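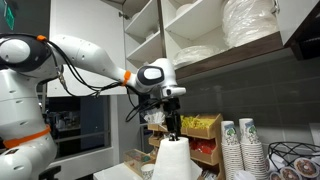
What should stand on the counter of a shared kitchen? The things people use many times a day, such as cups, napkins, packets and paper towels. Everything else goes in a cabinet.

Contents > Unit 4 > Stocking the Kitchen

Chapter 2 covers supplies that get used up. A wooden caddy with separate compartments keeps yellow and red packets apart, so a person filling it can tell which kind is running low. Paper cups are stacked nearby, and the towel roll stands upright near the front edge.

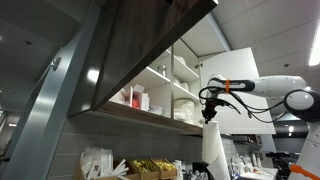 Page 1024

Cabinet shelves are for tableware and reserves. Stack bowls with bowls, and keep boxes to one side of the lowest shelf. A door that lifts upward leaves all the shelves open at once. Small jars belong on a middle shelf. The terms "reserve" and "counter stock" are used throughout this unit.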